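Keeping the night clinic open in Borkberg
7/4/19

The walk-in clinic in Borkberg has been open through the night for 12 years. The nurse who has run the night desk for most of that time agreed to talk to us at the end of a shift, on the condition that we leave her name out and let her eat while she talked.

She grew up in Laltside, two valleys over, and trained as a nurse there before the hospital closed its surgical floor. She took the Borkberg job because it came with an apartment.

"I thought I would do a winter and go back," she said. "Then they closed the rest of it, so there was nothing to go back to."

The clinic sees mostly cuts, fevers and falls. Last year it treated 1,398 people between eight in the evening and seven in the morning. Kitchen cuts are the most common thing through the door, and she has opinions about them.

"Bagels, avocados, frozen meat. People try to pull apart frozen burgers with the tip of a knife. Let them thaw. If you have to cut something round, make a flat side first and put that side down."

Most people who come in with a cut want to know one thing, and that is whether they need stitches. She said she looks at how deep it is, whether the edges stay together on their own, and where it is. A shallow cut on the forearm may do fine with strips. A cut over a knuckle opens up each time the hand closes.

"And I ask how old it is. People clean it, wrap it up, go to bed, and come in the next afternoon because it's still open. By then we may not want to close it. Come in the same night. We're up anyway."
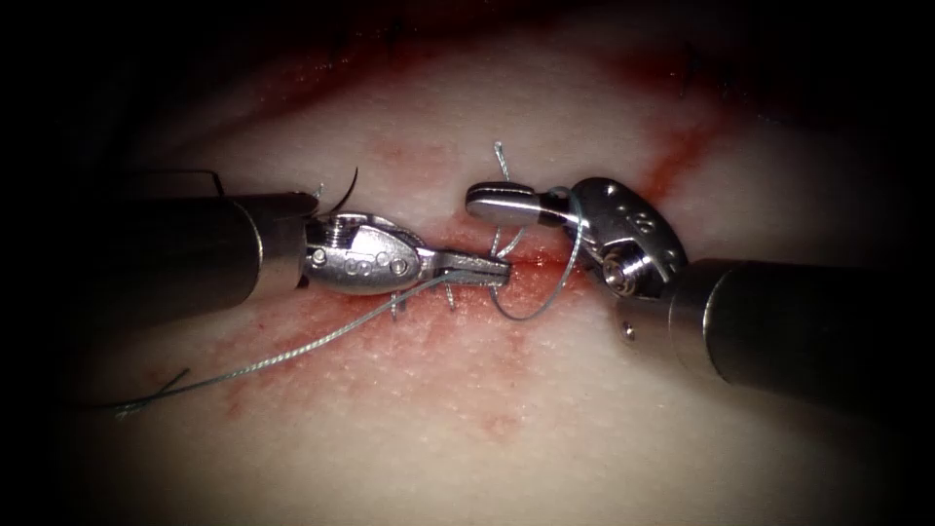
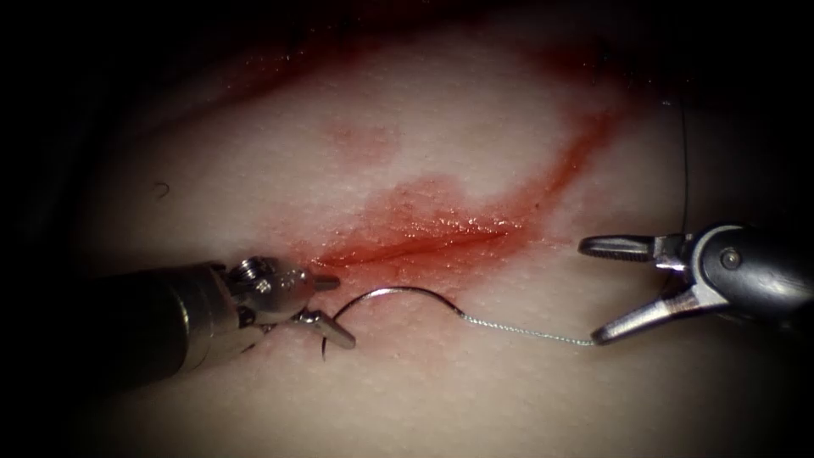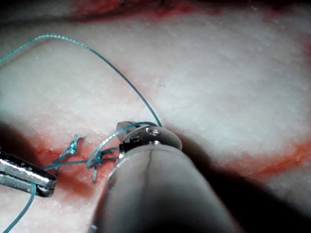
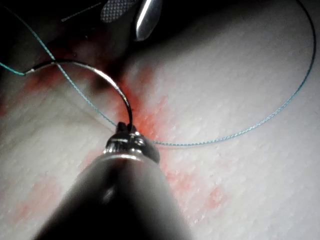
She does not like super glue on cuts, and she sees a lot of it. The glue sold for broken cups can irritate the skin, and it seals in whatever dirt was there. She would prefer that people press on the cut with a clean cloth for ten minutes without lifting it to check.

"They all lift it to check. I would too, probably. But every time you look, you start over."

We asked what has changed since she started. She said the patients are older and they drive farther. When Laltside closed, its people had a choice between Borkberg and the city, and the city is 61 miles off on a road that gets bad in March, when the snow melts by day and freezes again after dark. The county paid for a second nurse on nights that first year. The money ended and the second nurse was moved to days.

"So if I'm in with somebody, the desk is empty. There's a bell. I can hear it from both rooms, but I can't always come."

The Aksoy bakery across the street sends over what it has left at closing, and that was what she was eating, a roll with cheese. The clinic shares its parking lot with the bakery, and delivery vans start coming in at four. She said she has asked for a sign so that patients stop parking at the loading door.

She is up for retirement in two years. The county has not said whether it will fill the night position. She has written to them and got back a letter saying the matter would be looked at with the next budget.

"I'd like to train whoever it is. Give me a month of nights with them. There's a lot that isn't written down, like which of the roads out there get plowed last."

The clinic is open every night, holidays included. The entrance after eight is on the parking lot side.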